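3.2 Collection with the hand-held gripper

All demonstrations in this work were gathered by people, with a hand-held gripper that carries its own camera. No robot arm was present during collection. The operator holds the tool, closes the two fingers with a trigger, and carries out the task on a normal table. The fingers have the same shape as those on the arm used in Section 5, so the policy sees nearly the same view at training time and at test time.

We collected 1590 demonstrations in 4 homes during July. Two operators shared the work, and both also took part in writing the task list. The list contains short tabletop tasks: approach an object, grasp it by a given part, move it to another place, release it. We call the resulting set Prirkach. A smaller set of 201 demonstrations, named Atov, was recorded on tables that do not appear in Prirkach, and it is used only for evaluation.

Each demonstration begins with the fingers open and no object between them. We made this a fixed rule after the first trials, in which operators often started recording when the object was already half grasped. The policy trained on those trials learned to close well but it did not learn to approach. With the new rule, the first part of every recording shows the target at some distance, and often it is only partly inside the view. We did not remove recordings of this type. A policy that must search for its target needs to meet such views during training also.

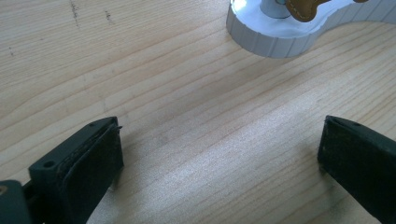 Figure 4. View from the gripper camera with the fingers open. A white object with a fluted side wall is partly visible at the upper right, beyond the fingers.

Two properties of these views deserve attention. The first is light. The homes were not prepared for recording, and the operators were asked to leave curtains and lamps as they found them. On pale tabletops this gives bright patches where the wood grain is almost lost, as in the middle of Figure 4, and glossy objects show strong highlights. We tested a simple exposure correction before training, but it lowered the results on Atov and we do not use it. Our explanation is that the correction changed the appearance of the fingers from one recording to the next, while the policy depends on them as a stable reference. We have not verified this with a separate experiment.

The second property is the condition of the finger pads. The pads wear with use, and the edge of the material can lift from the plastic, as on the left finger in Figure 4. At first we planned to replace the pads after every 100 demonstrations. Later we decided to replace a pad only when the operator reported that it slipped. This choice saves time, and it also brings some variety in how the fingers look. The disadvantage is that the friction is not constant over the set, and we cannot recover it from the video. Readers who want to use Prirkach for learning contact forces should take this into account.

3.3 Checking and labels

After each session, the recordings were copied to a computer and checked with Kwak, a small viewing program written by the first author. A recording was rejected if the camera pose was lost, if a hand covered the lens, or if the operator stopped before release. Rejected recordings are not included in the numbers given above. Ah-rin Yoo checked the recordings made by Abelardo Quispe, and he checked hers. Neither person checked their own work.

The label of a demonstration is one sentence in plain English that names the object and the action. We found that operators used different names for the same object when its function was not clear from the view - one wrote "white base" and the other wrote "round stand". We kept both names. The language encoder handles such differences without trouble in most cases, and forcing a common list of names would require a decision which the image alone often does not support.

The images, gripper poses and finger widths are stored together in the Fustura format, which is described in Appendix B.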